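Folding clothes on the floor mat: tips for a small home

Posted December 16, 2025
Category: Laundry and closets

I live in an apartment without a big table, so all my folding is done on the floor, on a straw mat. When I was younger I folded on the bed, like my mother, but the bed is soft and the clothes sink into it, and in the evening you must move everything before you can sleep. The mat is firm and flat. Since I changed to it, my piles are straighter and I finish sooner.

I wrote these tips first for my sister-in-law, who asked me how I keep the shirts and pajamas of four people in one closet. Then I thought they can be useful for more readers.

Before you start

Clean the mat. A straw mat keeps dust and hair between the strands, and dark clothes will collect all of it. Sweep along the direction of the weave, never across. If you use a vacuum cleaner, choose the setting for hard floors and pull it slowly.

Check that the clothes are fully dry. Touch the waistbands, the pockets and the thick seams, these places stay damp the longest. A damp garment should not lie on straw, even for a short time, because the straw takes the water and can get a dark spot or mold. If you are not sure, hang it one more hour.

Wash your feet or put on clean socks. It sounds too simple, but you will be kneeling and stepping beside clean laundry.

Bring only one basket at a time. I made many times the mistake to empty everything on the floor, and then I had a mountain and no place to fold. One basket, then the next one.

Use the border as a ruler

Many straw mats have a fabric band along the edge. It is straight and easy to see, and so it is a good guide for folding. I put the bottom hem of a shirt along the band, smooth it with the flat hand from the middle to the outside, and fold from there. For towels it is even better, as you can compare the width of every towel with the same part of the border.

If you have two mats side by side, keep one for unfolded things and the other for the finished piles. My children understood this rule faster than any other.

Be careful with buttons, hooks and zippers. Do not drag a garment over the mat with the metal side down. Straw strands can catch and break, and a broken strand will pull threads from knitwear. Lift the garment and put it down again.

Soft printed clothes

Thin cotton with a print, for example pajamas or children's trousers, is the most difficult for me. It slides, and the legs never want to lie one on the other. I do it in this way:

Shake the garment once, strongly, holding it by the waist.

Lay it down with the front side up. Find the label, which in most of my trousers is sewn in the back of the waist, and you will know immediately what is front and what is back.

Open the waistband and run two fingers inside it all the way around. Very often the lining or the elastic is rolled to the outside after washing. If you fold it like this, you get a thick lump in the middle, and the pile will lean to one side.

Put one leg over the other and smooth from the waist down. The pointed part at the seat should be folded in, so that you have a long rectangle.

Fold the hems up to a little below the waist, then fold in half or in three, according to the height of your drawer.

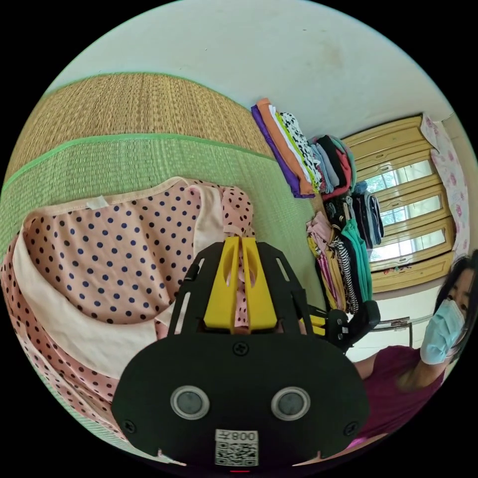

Pink polka-dot garment on the mat, with the pale inside of the fabric turned out. Straighten this part first.

For a top with a lining the order is similar. First pull the lining flat inside, holding the outer cloth with the other hand, then close the buttons if there are any, then fold the sleeves to the back. Dots and stripes help you here. When the line of the pattern is crooked, the fold is crooked also.

What to do with the piles

I make piles of 5 to 7 pieces. Higher ones fall when I carry them to the bedroom. Put the thick things at the bottom and the slippery ones between two cotton ones.

In the drawer I stand the folded pieces up, like books. For dividing the drawer I bought the Rurimach fabric boxes, the small size. They are soft, so they can be pressed into a narrow drawer, but they do not stay open well when they are half empty. A shoe box cut to the right height does the same work and costs nothing. For the shelf I use a Driston tray, which I can pull out completely and put on the mat when I am sorting the clothes for the new season.

Small repairs at the same time

Keep a little dish near the mat for the loose buttons and for safety pins. When I see an open seam, I put a pin there and the garment goes on a separate pile. I do not sew during the folding, otherwise I never finish the basket.

Scratchy labels I take out in the same moment, with a seam ripper. Cut the stitches and not the cloth. Before you throw away the label, look if the washing instructions are written on it, and write them somewhere if the fabric is delicate.

Care for the mat afterward

Lint from cotton stays on the straw. Take a dry cloth and wipe along the weave. Once in the month I use a cloth which is wrung out very well, and then I open the window until the mat is dry. No soap, no steam. If the border band is dirty, press it with a lightly damp white cloth and test first in a corner, as colored bands may bleed.

In December the heating makes the straw dry and a bit brittle, so at this time of year I do not put the heavy basket directly on the mat. I leave it on the bare floor next to me.

If your knees hurt, fold a bath towel and kneel on it. A flat cushion is also good, but not one with a zipper underneath.

Next week: how I store the winter blankets, and which bags did not survive the second year.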